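컵은 왜 동그랄까?

안녕! 나는 그릇이랑 컵 이야기를 정말 좋아하는 사람이야. 어릴 때 부엌 찬장을 열어 놓고 한참 들여다보다가 엄마한테 혼난 적도 많아. 그런데 그때부터 궁금한 게 하나 있었어. 접시는 네모난 것도 있고 길쭉한 것도 있는데, 컵은 왜 거의 다 동그랄까? 너희 집 찬장도 한번 열어 봐. 네모난 컵이 몇 개나 있니? 우리 집에는 하나도 없더라!

흙을 빙글빙글 돌리면

첫 번째 까닭은 컵을 만드는 방법에 있어. 아주 먼 옛날 사람들은 흙을 손으로 주물러서 그릇을 빚었어. 그러다가 물레라는 도구가 나왔지. 물레는 빙글빙글 돌아가는 판이야. 판 가운데에 흙덩이를 올려놓고 돌리면서 손가락으로 살살 누르면, 흙이 쑥쑥 올라오면서 저절로 동그란 벽이 생겨. 나도 작년 여름에 도자기 공방에서 해 봤는데, 처음 만든 컵은 옆으로 푹 주저앉아 버렸어. 공방 선생님인 빌호 투오미넨 아저씨가 "손에 힘을 빼고 흙이 도는 걸 기다려 봐." 하고 알려 주셔서 두 번째는 겨우 컵처럼 됐지. 지금도 그 컵에 연필을 꽂아 두고 써.

모서리가 없어서 튼튼해

두 번째 까닭은 튼튼함이야. 네모난 상자를 떠올려 봐. 모서리가 네 군데 있지? 뜨거운 물을 부으면 컵은 아주 조금 늘어나고, 식으면 다시 줄어들어. 이때 뾰족하게 꺾인 곳이 있으면 그쪽으로 힘이 몰려서 금이 가기 쉬워. 동그란 벽은 힘을 골고루 나눠 가지니까 더 잘 버텨.

재료도 적게 들어

세 번째는 내가 제일 좋아하는 까닭이야. 끈 하나로 직접 해 볼 수 있거든! 길이가 100센티미터인 끈의 두 끝을 묶어서 책상 위에 놓아 봐. 처음에는 네모 모양으로, 다음에는 동그라미 모양으로. 끈 길이는 똑같은데 안쪽 넓이는 동그라미가 더 넓어. 높이가 같은 컵이라면, 같은 길이의 벽을 둘러도 동그란 컵에 주스가 더 많이 들어간다는 뜻이야. 신기하지?

입이 닿는 곳, 테두리

컵 맨 위에 입술이 닿는 부분을 테두리라고 해. 검은 컵을 바로 위에서 내려다보면 이 테두리가 고리처럼 보여. 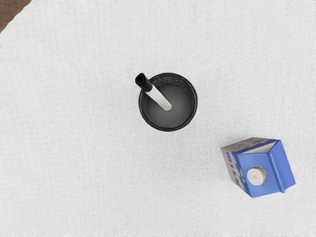 집에서 해 보는 컵 관찰

준비물은 집에 있는 컵 하나, 종이, 연필이면 돼. 유리컵은 미끄러우니까 어른이랑 같이 하자.

먼저 컵을 종이 위에 엎어 놓고 테두리를 따라 연필로 선을 그려. 그다음 컵을 바로 세워서 바닥 둘레도 그려 봐. 두 동그라미의 크기가 같니, 다르니? 위쪽이 더 넓은 컵은 차곡차곡 겹쳐 쌓기가 좋아. 종이컵이 대표 선수지.

이제 컵을 옆에서도 보고 위에서도 보면서 그림을 그려 보자. 옆에서 본 그림에는 벽의 높이가 나오고, 위에서 본 그림에는 동그라미가 나와. 같은 컵인데 그림은 아주 다를 거야. 내 동생은 위에서 본 컵을 그려 놓고 도넛이라고 우겼어.

다 그렸으면 종이에 이름이랑 컵의 별명을 써서 냉장고에 붙여 줘. 내 연필꽂이 컵의 별명은 '삐뚤이'야.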